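Pao-chu Sin
Oct 4, 2022

I have written a lab rulebook for robots that handle laundry. It is 11 rules long. My family has stopped asking what I do. Thread.
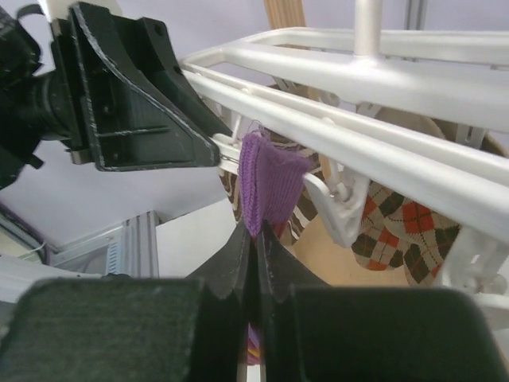
Purple sock, two fingertips, drying rack. Rule 4 lives in this gap.

1/ Rule 1: write down what "done" means before anyone touches the start button. In April, two people at our Dirden site scored the same run. One gave it a pass. The other wrote "sock is technically near rack." Both had been doing this job for years.

2/ We now say: garment held by a clip, gripper open, arm clear of the rack, garment still up after 6 seconds. You would be amazed how much can happen to a sock in 6 seconds.

3/ Rule 2: no hands inside the rack while the arm is enabled. Yes, even to rescue a sock. Especially to rescue a sock. People who would never reach into a table saw will lunge for falling knitwear.

4/ Rule 3: the stop button goes within reach of the person watching, and the person watching is watching. Ukness sent us a lovely draft with a whole page on button color and no mention of where the human should be looking. We sent it back with one sentence added.

5/ Rule 4: close on fabric slowly, and set the grip force per material. Knits stretch. If your force setting came from the rigid-parts bench, your sock will come out of this a knee-high.

6/ Rule 5: use real clothes. Stripes, argyle, ribbing, edges that have started to fray. A drawer of identical new white socks will give you a beautiful success rate and a robot that has never met a household.

7/ Rule 6 is the unpopular one. Log the failures with the same care as the passes. We ask for 300 attempts per garment type and every one goes in the sheet, including the ones that "didn't count." (They counted.)

8/ Rule 7: check the fingertip pads and the cables before each session. Cables near a moving joint get a look at both ends of travel. Put your initials on the sheet. Initials on a sheet you didn't read are how we got Rule 8, on initials.

9/ Rule 9: don't move the rack to help the robot. Pusley had a run of almost 70 clean hangs and then somebody mentioned the rack had been "nudged a bit" between tries. Reader, we started over.

10/ Rules 10 and 11 cover lint and who does the actual laundry. Rule 11 has had more revisions than the other ten put together.

11/ Au is reviewing the next version and wants a section on fitted sheets. I have asked for more time, and possibly a different career.

12/ If your lab has its own rules for soft stuff, send them over. I'm mostly after release checks — ours still says "open fully and back away," and I'd like something better than that for clips that stick.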